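Notebook, cutlery sorting cell, Sukthorpe
Dec 20, 2024
Entry by Noémi Bozsik. Lajos and Anikó, please add below if I have anything wrong.

Collision stops on the table, continued

Picking up from where Lajos left off. The short version is that the arm has been pushing its fingers into the tabletop on low picks, that it went on doing so for longer than we knew, and that the fault is in our own grasp code and not in the controller. I want the full version written down before the break so that we don't start in the new year by arguing over it again.

What happened

I left the long run going with the Fülöp planner, build as tagged by Anikó, 120 attempts per layout, cutlery to tray. On layout seven the arm went down for a spoon, stopped short of closing, and tripped the force limit. The supervisor did what it is meant to do: froze the joints, wrote a line to the fault log, waited for a reset. The auto-reset script then reset it. It went down for the same spoon and tripped again. This happened until the retry counter ran out, and then the script moved on to the next layout and marked the spoon as "not reachable".

"Not reachable" is what bothered me. The spoon was well inside the workspace. I only looked because Sumathi asked why the reachability figures had got worse when nothing about the table had moved.

I went back through the logs for the whole batch. Out of 2,806 attempts, 151 ended in a force trip. All of those had been filed under unreachable. Nearly all were spoons. Forks got through more often, and I come to why further down.

This is simulation, so the only thing damaged is the results table. But the same grasp module is due to go on the real arm at Jevham in March, and the real arm has no auto-reset and a set of fingers that Gizella had to wait a long time for. On the real one the first of these would have been a bent finger or a cracked mount. I am treating it as a safety fault and have logged it as one.

What I checked, in order

1. Table height. My first guess was that the collision mesh for the tabletop and the visible mesh had come apart. Exported both, compared. They agree. Wasted most of the morning on this.

2. Gripper model. The collision shape for the fingers is a plain box around the real outline. It is slightly longer than the finger it covers. That is on purpose (Lajos put in the margin) and the planner knows about it. Not the cause, though it does mean we trip a little earlier than the real hardware would. Leave as is.

3. Force limit. Somebody had suggested raising it. I tried 200 instead of the usual setting, on a copy, just to see. The trips stop and the arm simply leans on the table, with the wrist joint fighting the shoulder and the position error growing until the pick times out. That is worse. Put it back. Please do not raise the limit as a way of making the log go quiet.

4. Controller gains. Nothing odd. The arm goes where it is told to within the tolerance we have always had. It was told to go into the table.

5. Grasp height. This is it. See next section.

The cause

The grasp module takes the height of the chosen item from the fitted shape and subtracts a fixed depth so that the fingers close below the widest part of the handle. The depth was picked for the mugs and never made to depend on the item. With a mug there is plenty of room. With a piece of cutlery lying flat there is almost none, and subtracting the full depth puts the fingertips under the surface of the wood.

There is a clamp which is supposed to catch this. It compares the target with the support surface and lifts the target if it is too low. The clamp works, but the support surface it was given is the floor. When Anikó moved the table into its own file in the last tidy-up, the name of the support object changed, the lookup failed, and the lookup falls back to the ground plane without a word. So the clamp was checking faithfully that the gripper would not go through the floor.

Reproduced it by hand. Changed the name, ran one flat spoon, tripped. Changed it back, ran the same spoon, clean pick. Did that a few times each way to be sure I wasn't fooling myself.

Why the forks mostly got away with it: in the tangled layouts the forks tend to end up on top of something. A fork across a spoon handle is sitting a bit higher, and that bit is enough for the tips to stay out of the wood. The spoons get pushed to the bottom when the pile settles. If we had only ever tested with forks I think we would have shipped this.

The hard case

Of all the layouts the one I keep using for this is the mixed pile in front of the tray with a mug standing on either side. It brings out three troubles at once. The pieces cross, so the fitted shape for one often borrows a bit of its neighbour. The mugs limit how far the gripper can turn on the way down. And the tray is close behind, so an approach that leans backwards gets refused.

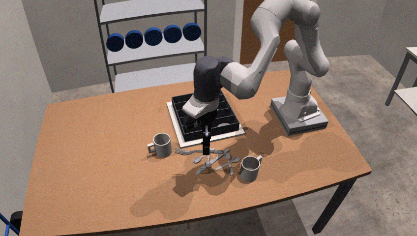
With the clamp working again, the arm now hovers over the handles, comes down, and stops at a sensible height. What it does after that is still not good. Where two handles cross it sometimes closes on both, and then the lower one gets dragged along when it lifts. The force check doesn't see this, as the load is well under the limit. I would like a weight check after the lift, before any move towards the tray. Sumathi thinks we could get this cheaply from the wrist torque. I have my doubts about the noise but have nothing better to offer.

Also noticed while stepping through this layout: the shadow pass is on in the render and the segmentation model still confuses a dark patch of tabletop with a mug now and then. Separate matter. I mention it so that it doesn't get mixed in with the trips. I have opened it under its own heading.

What I changed today

The lookup no longer falls back. If the support object is missing, the run stops before the first move and prints the name it was looking for.

Grasp depth is now read per item. For cutlery I have set it small and it will need tuning. For mugs it is unchanged.

A force trip is now recorded as a force trip. "Not reachable" may only be written by the planner, never by the reset script.

Auto-reset is limited to one per item. After the second trip the run halts and waits for a person. Lajos will not like this for overnight runs. We can talk about it, but I want it in place until Jevham has been through a full set.

Added a test that puts a single spoon flat on the table and fails if the lowest planned fingertip position is under the surface. It takes a few seconds and would have caught all this.

Not changed

Force limit, controller gains, finger collision boxes, tray position. The Ninometti camera settings are untouched too, although I had them open for a while and may have left a comment in the file.

What this does to old results

Any success figure from after the tidy-up is wrong for cutlery, and it is wrong in a way we cannot correct by arithmetic, as we don't know how many of the tripped picks would have worked. They need running again. The mug figures should be all right, but I would run them again as well while we are at it. Gizella has the slides that went to Jevham, and the reachability plot in them should come out. I have written to her.

Still to do

- Rerun the full batch with the new build. Sumathi to start it, I will be away.
- Tune cutlery grasp depth. Me, when back.
- Weight check after lift. Not assigned.
- Go through the rest of the code for other silent fallbacks. Anikó has found two so far, both in the tray loader, neither dangerous.
- Written procedure for a force trip on the real arm, including who may reset it and where they stand when they do. Gizella has started a draft. The present one says "press reset", and nothing else.
- Check whether the real cell has its table under the old name or the new one. If it is the new one, the real arm must not run cutlery until it has the new build.

Added later, Lajos: Agree on the cause. I ran the flat spoon test on the old build and it fails as it should, and passes on the new one. On the resets, I can live with one per item if the halt sends a message, otherwise we lose the whole night to one bad spoon. I can write that part.

Added later, Anikó: The rename was mine. I searched for the old name in the Python files and not in the config, and the lookup takes it from the config. I have put a note at the top of the table file. Asked Jevham about their copy, and they are still on the old name, so their clamp is fine for now. They have been told not to pull until we say so.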